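Brovmont Makers Board > Events and Visits > Okeke open day, home robot demo (long)

gantry_pete
Posts: 2,000
Went to the open day at the Okeke building in Brovmont last month and said I would write it up for the people who couldn't get a slot. It was split into 15-minute turns with 13 visitors per group. I was in the second group after lunch. They had two things running, the Jinov tidy-up demo in the front room and a bin-picking cell from Itex in the back. The Itex cell was fenced off and behaved exactly like every bin-picking cell you've seen. I'm going to stick to Jinov.

The demo was a single arm with a parallel gripper doing household stuff, mostly soft goods. The operator drove it for the first half of the turn and then it ran on its own. Every visitor got to name one thing for it to try. Ours picked cloth every time, which made it slow.

mossyrail
Did they let you see the wrist camera feed? When I saw them in Itex's lobby in March they had that monitor turned to the wall.

gantry_pete
They did. It was up on a side screen the whole time and they sent a few stills to anybody who left an email.

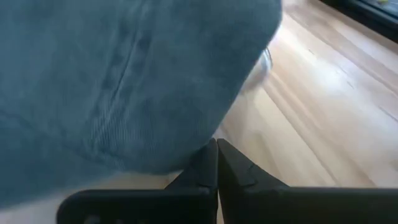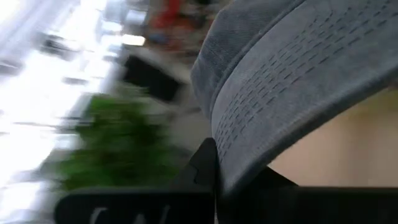

My main complaint with the setup is how little the policy has to go on once the arm is in close. The operator said the wrist view carries most of the weight at that point, and the overhead view is there to get it into the neighborhood. Look at how much of the view the cloth takes up in both of those. In the one with the cap, the brim comes right down to the fingertips and the rows of stitching under it are the sharpest thing you get, while everything to the left is smeared. I asked if the stitching helps it or throws it off, and the answer was that they hadn't tested it separately. Fair enough, but I'd want to know.

mossyrail
Smeared is bad. That's a shutter problem and they could fix it with a better sensor or more light.

tin_lathe
More light is not what that room needs. The left side of the cap one is already blown out. They need the exposure under control, then you can talk about shutter speed.

mossyrail
Both can be true. If the exposure is on auto and it's metering off the gray cap, it will open up and you lose the bright side and get blur on top. Lock it short and let the cap go dark.

tin_lathe
And then you lose the stitching, which is the only texture it has to work with. I've done this with felt parts on a conveyor. Dark gray on gray goes to nothing very fast.

gantry_pete
They said it was on auto, for what it's worth.

hallway_bot
I was in the group after yours. Couple of things to add.

First, the operator half and the autonomous half looked very different, and I don't think they made that clear to people coming in partway through. A woman next to me left thinking the whole thing had been running by itself. It hadn't. They should put up a light or a sign for which mode it's in.

Second, what is the clear thing on the floor in the first still? Under the right side of the blue-gray fabric, there's a curved rim. It looks like glass or clear plastic. I'd want to know if the system has any idea that's there.

gantry_pete
I saw that too when I got the files. I didn't notice it on the day. I can't tell you what it is.

tin_lathe
Transparent objects are miserable for depth sensors. If they're color only it may do a bit better, but you have sun streaks on a pale wood floor right there, and the edge of something clear on top of that is a hard case for anybody. I would not run a gripper next to it.

feeder_jam
People are being a little hard on a demo. It was an open day. They let the public choose what it did. I've been to plenty of these where the robot does one rehearsed pick on a black mat and then they hand you a tote bag. I'd much rather watch it struggle with a hat.

mossyrail
I don't mind it struggling. I mind not being told the numbers. Did anyone get a success rate?

gantry_pete
There was a sheet by the door that said 387 attempts on soft goods. It didn't say over how long, and it didn't say how many of them worked. I asked and the person at the desk said she'd check. I haven't heard back.

mossyrail
So that's a count of attempts. OK.

feeder_jam
It's a handout by a door. You want a paper, wait for the paper.

mossyrail
If you print a number on a handout, people are going to ask about it. I don't think that's unreasonable.

hallway_bot
Agree with mossyrail on that one, and I liked the demo.

gantry_pete
To answer a PM I got, since others may want to know -- the fingers are hard black ones with narrow tips, no soft pads that I could see. I had expected pads for fabric work. The operator said pads grab more reliably on flat cloth but get in the way when you're trying to get under an edge. With the narrow tips closed you can poke under a hem and then open. He did this by hand for us on a folded towel and it worked three times out of four. On its own the arm tried the same thing twice and got it once.

tin_lathe
That matches what I've seen. Narrow tips also leave marks on anything delicate. Did they say anything about force limits?

gantry_pete
Only that there is one. It stalled once during our turn when it pressed down too hard on the floor, and the operator had to clear it. Took under a minute. Nobody seemed worried by it.

feeder_jam
Was there a rail or a barrier for visitors? I'm thinking of bringing my kid to the next one.

gantry_pete
Tape on the floor for Jinov, full fence for the Itex cell. The staff were good about keeping people behind the tape. I'd say it's fine for a kid who will stand still for 15 minutes. If not, the fence side has a bench.

hallway_bot
Parking is the bigger problem. The lot fills up before noon and the street behind it is permit only. I ended up walking from the library.

crimp_and_go
Is there going to be a next one? The events page still shows the old listing.

gantry_pete
The person at the desk said October and that sign-up would be by email again. Nothing firm. I'll post here when I see it. If I go, I'm asking to see it run with the blinds down and the exposure locked, so mossyrail and tin_lathe can both stop.

tin_lathe
Ask them for both settings on the same cap. Otherwise you won't learn anything.

mossyrail
For once I agree. And get the 387 broken down.

crimp_and_go
Thanks, put me on the list for October. I can take two people from the east side if anyone needs a ride.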